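Ticket: Rimirard sync drops recipe scaling after update
Status: Solved
Product area: Recipes and pantry
Opened by: Charito Barredo

Original report

Hi all! I run the recipe side of a small community kitchen in Noltthorpe and I love this program to bits, so please read this as a fan letter with a bug attached. We have 159 recipes in Rimirard, most of them typed in by me over a couple of winters, and the scaling feature is the reason I stuck with it. Put in a soup for four, ask for sixty, and the shopping list comes out in sensible units. Wonderful!

Since the December update, scaled amounts go back to the original serving size whenever the tablet syncs with the office computer. I scale the lentil stew on the computer, the list looks right, I walk to the kitchen, the tablet says "Synced," and there's the stew for four again. The computer then picks up the small version too.

What I've tried so far:
Signed out and back in on both devices. No change.
Cleared the tablet's saved data and let everything download again. Took ages, no change.
Made a brand new recipe (plain rice, two ingredients) and scaled it. This one kept its amounts!
Copied an old recipe into a new one with the Duplicate button. Lost its amounts like the rest.

So new recipes are fine and old ones aren't, even when they've been duplicated. I find that really interesting and I hope it helps.
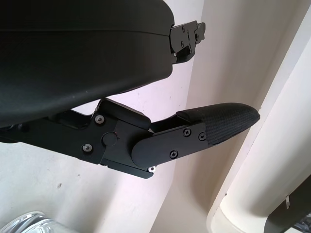
Black housing and bracket, small screws in the bracket

Reply from Montoya, support

Thanks for such a clear report. The rice test is very useful. Could you open one of the affected recipes, go to Details, and tell me what it says next to "Yield type"? Please also check whether the two devices show the same program version under Help.

Reply from Charito Barredo

Ooh, I'd never opened Details before, there's so much in there! The stew says "Yield type: legacy." The rice says "Yield type: servings." Both devices show the same version, I checked twice.

I looked through a bunch of others and every old one says legacy, including the bread recipes, which were scaled by loaf and not by person. Is that the culprit?

Reply from Montoya, support

Almost certainly. Recipes made before the update store the yield as a bit of text, and the tablet reads that text as the final word when it syncs. Duplicating copies the text along with everything else. There's a converter under Tools, Recipe Care, Convert Yields. Please export a backup first and try it on a few recipes before running the whole collection. Close the tablet app completely while it runs.

Reply from Charito Barredo
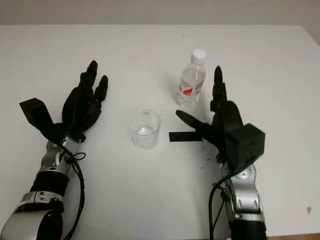 Backup exported, tablet app closed, and off I went with five recipes: lentil stew, cornbread, the big vegetable curry, a plum cake and my grandmother's chicken adobo. The converter asked one question per recipe (servings, pieces or weight?) and I was done before my tea had cooled. I do my typing with the paper cards spread out beside me, and a white tabletop with gray scuffs and smudges on it, dark specks included, is just the sort of surface I think of for this job, because grease-spotted index cards look right at home on it. Four of the five now hold their amounts through a sync, in both directions, and I did a little dance. The plum cake is the odd one out. It converts, shows "pieces," then flips back to legacy as soon as the tablet connects.

Reply from Montoya, support

Great progress. Does the plum cake have a fraction in its yield, or a range such as "10-12 slices"? The converter accepts ranges but the tablet doesn't. Change it to a single number, save, then convert again.

Reply from Charito Barredo

It said "10-12 slices"!! You're a mind reader. I changed it to 12, converted, synced, and it held. Then I searched the collection for hyphens in the yield box, fixed the ones that came up (nearly all cakes, we're vague about cake here) and ran the converter on everything. It took about 2 hours with all the questions, and I enjoyed it more than I should admit, because I kept finding recipes I'd forgotten. There's a barley and mushroom bake in there that's going straight back on the menu.

One small request while I'm here: could the converter warn about ranges before it runs? A line of red text would do. And could it remember my last answer, so that twenty soups in a row don't each need "servings" picked from the list?

Reply from Troller, support

Taking over from Montoya on the request. I've logged both ideas as one suggestion, with this ticket linked. The range problem on the tablet is logged separately as a bug. Please keep your backup until you've been through a full menu cycle.

Reply from Charito Barredo

Will do, it's on a memory stick in the tea drawer. Lentil stew for sixty went out at lunch with the right amount of cumin. Thank you both so much, happy for this to be closed!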